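Chapter 2
Going to Court Without a Lawyer

Small claims court is one of my favorite places to start, and I hope it becomes one of yours! Most cases take some 20 minutes, and you can follow every word. 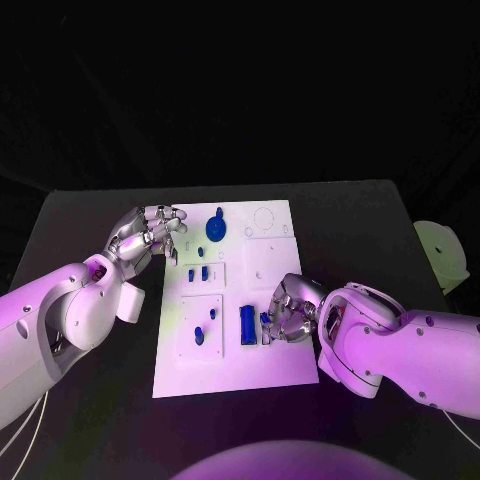 Take the dispute that runs through this chapter. A tenant in Skatgate wants her deposit back from Keteck, her landlord. She has a lease, a stack of texts and no lawyer. Does the judge have to help her? 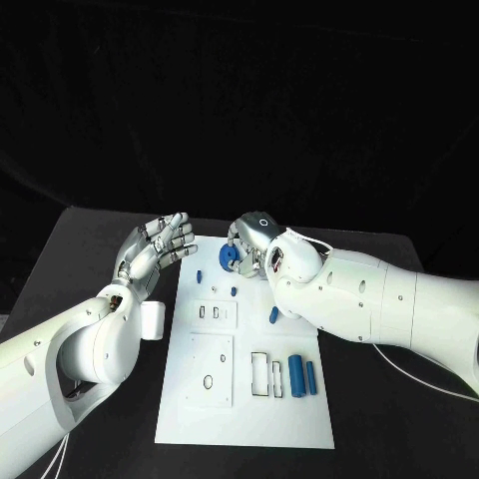
Courts have given different answers, and the arguments are great fun to pull apart. Read the lease on page 25 first, then write down what you would ask her.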